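Skuner Simulation Kit: call for evaluation users

Amissah is looking for up to 18 outside users to evaluate the Skuner kit before general release. Skuner is a software package for building and testing tabletop manipulation tasks in simulation. It includes a scene editor, a two-finger gripper model, a contact solver and a library of 285 objects in simple shapes and solid colors.

What you will do

Install the kit on your own machine and complete the 4 assigned task sets. Each set consists of short pick and place episodes, run by keyboard control first and then by a policy of your choice. Log solver errors, slow frames and any object that behaves oddly on contact. A written report of one to two pages is due at the end of each set.

What you need

Working knowledge of Python and a Linux desktop with a recent graphics card. Experience with grasp planning or motion control is useful. Experience with Uner, our earlier package, is not required, and Uner scene files will not load in this version.

Terms

The evaluation runs through April. Work is remote, on your own schedule. Participants who submit all reports receive $400 and a one-year single-seat license. Reports may be quoted in the release notes without names. Employees of Amissah and of our distributor, Darkberg, are not eligible.
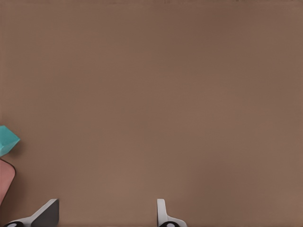

Gripper view in Skuner, fingers open over the tabletop, teal and pink objects at left.

How to apply

Send a short summary of your background, your hardware specifications and one example of code you have written to Afia Agyeman, evaluation lead, using the contact form on this site. Select "Skuner evaluation" as the subject. Applicants will receive a reply either way. Incomplete applications will not be reviewed.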